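Home | Builds | Parts | FAQ | Contact

Print this page | E-mail this page

Niveser Box Folder: Frequently Asked Questions

Niveser is a small bench machine for opening up flat cartons and folding them into shape. It is being built in the shared workshop at Painemal by Valentina Alarcón and Elínborg Juhl. These are the questions we get most by e-mail.

What does it do?

It takes a flat carton blank from a stack, squares it, folds the bottom flaps and holds them for taping. Taping is still done by hand. A tape head is planned, but the folding has to be dependable first.

Why are you still folding boxes by hand?

The order of the folds in the control program comes from watching people do it. Each carton style gets folded by hand at the bench before we write any moves for it. Small cartons are the hardest, and reused ones are worse, as old tape stiffens an edge and the crease no longer falls where the program expects it.

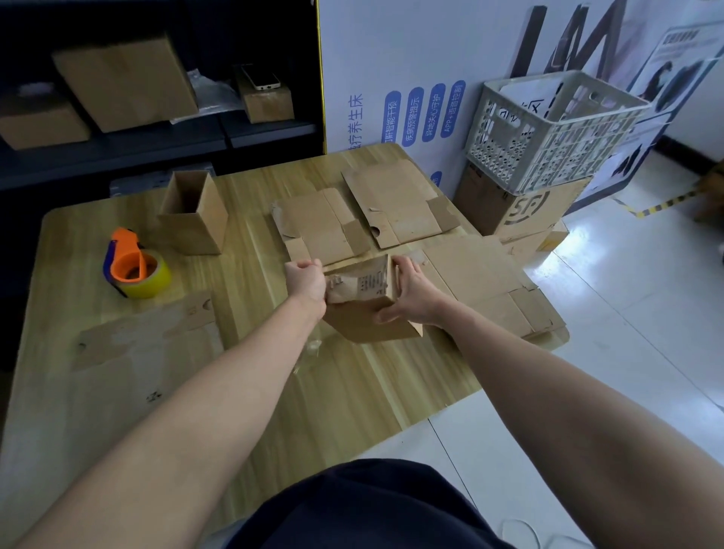
Small carton with old paper tape still on one edge.

Can it handle used cardboard?

Partly. Clean blanks with sharp creases go through well. Scuffed blanks misfeed more often, and we sort out the worst ones before loading. Peel off loose tape first - it sticks to the suction cups.

How many boxes have you tested?

We ran 400 blanks through the Jircombe version of the frame, half of them new and half used. Most of the 200 used ones needed a second try at the bottom flaps. The test log is kept with the drawings under build number 1706.

What carton shapes are supported?

Tall, narrow cartons with four top flaps are the main target. The machine leaves the top open and stands the carton upright on the table. Flat mailers are not supported.
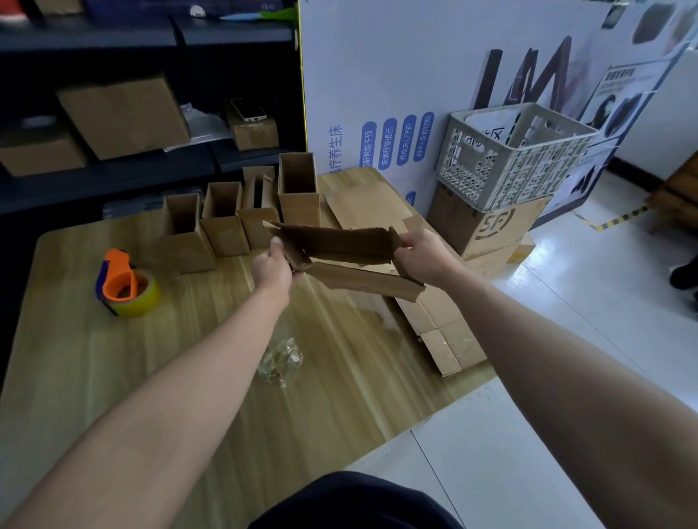

What do I need to build one?

A solid table, 4 stepper motors, a small vacuum pump and the Kimivbridge controller board. You will also need a hand tape dispenser. Set aside some 4 weekends if you have built a motion frame before, and more if you have not.

Is it safe to run at home?

Keep hands out of the fold area while the motors are powered. Fit the stop button before you test any moves. Do not leave the machine running alone.

Are the drawings available?

Yes, for the frame and the flap arms. The gripper drawings were last changed in May and are being checked by Elínborg. Write to us if you want the older set.

Related pages

Setting crease force
Suction cups for rough cardboard
Kimivbridge wiring notes
Jircombe frame: parts list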